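Teaching the Greduvel two-arm kit to arrange dried flowers

If you've had a Greduvel kit on the bench for a while, you have probably done the block stacking and the cup sorting and you're itching for something harder. Dried flowers are wonderful for this! They're light, they snag on each other, no two stems bend the same way, and they punish a heavy grip right away. I spent most of July on this task with Aleksandra Sikora, and it taught me more about the kit than all the starter lessons put together.

You'll need the two arms mounted and calibrated, the current Stumunex control software, two vases, and more dried stems than you think. Get spares. We went through a whole bag in the first week.

Before you start

Run the self-check on both arms with nothing on the table. If either arm reports a joint offset, redo the calibration now, while you still have room to swing it. Then check the camera cables. Move each wrist through its full turn and watch the loop of cable as it goes. If it pulls tight at any point, let out some slack and clip it again.

Set the grip force on both grippers to 2 in the Stumunex panel. The default is far too strong for this and will snap a stem cleanly in half. The number is a setting on the panel's own scale, so don't try to match it to anything in the arm manual.

Step 1: Lay out the table

Pick vases with some weight in the base. A light one will tip the moment a stem catches on the rim. Plain white ones worked fine for us against a pale table, which surprised me a bit, but the software finds the dark opening more than it finds the vase.

Keep the vase you're filling at least 40 millimeters from anything else. Put loose stems down one at a time, flat, with the flower heads all pointing the same way. Later on you can mix the directions up, and you should, but give yourself an easy first day.

Step 2: Pick up a stem

Bring the arm in with the gripper wide open and the fingers above and below the stem as the camera sees it. Go slowly over the last stretch. Aim for the bare part of the stem, well clear of the blooms, and close in one smooth move. If you stop halfway and start again, the stem tends to roll.

Keep your other arm near the vase while you do this. It saves a long trip later, and you'll want it there for nudging stems apart.

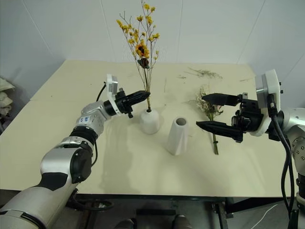
Right gripper open around a loose sprig, left gripper by the filled vase.

Lift straight up before you turn anything. Dried heads are top-heavy and the stem will swing, so wait for it to settle. Igor Tomaszewski kept telling me to count to three out loud. I felt silly doing it and my success rate went up, so there you go.

Step 3: Into the vase

Turn the wrist until the cut end points down, then bring it over the opening. Use the wrist view for this part, not the overview. The narrower the neck, the more you'll want to come in at a slight lean and straighten up once the tip is inside. A wide-mouthed vase is much kinder, and I'd start with one.

Lower until you feel the stem touch bottom (the force bar jumps a little), open the fingers, and back out the way you came. Don't pull sideways! That's how you drag out three stems you already placed.

Step 4: Record your runs

Hit record before each pick and stop after the release. Short runs are easier to sort and much easier to throw away. Label the bad ones too. Our set ended up at 2,356 runs, and I marked 762 of them as failed, mostly dropped stems and tipped vases. The failed ones earned their space when we trained the recovery behavior.

Sweep up now and then, but don't be too fussy. Crumbs of dried plant get everywhere, and a model trained only on a spotless table gets confused by the first fallen petal.

What I'd like to see changed

The grippers are lovely and precise, and the long tapered fingers get into gaps I never expected. I do wish they came with soft sleeves in the box. Ostrowski sells a pair that fits, and they help with very thin stems - though you lose a little feel.

The cables on the wrists are also longer than I'd like. They hang down and need watching whenever you reach across the table.

And the force bar is tiny. Yurii Hutsuliak from the Skarkthorpe users' group shared a panel layout that makes it twice as big, and I haven't gone back. You load it under Settings, then Layouts, then Import. Restart the panel afterward or the old bar stays on screen.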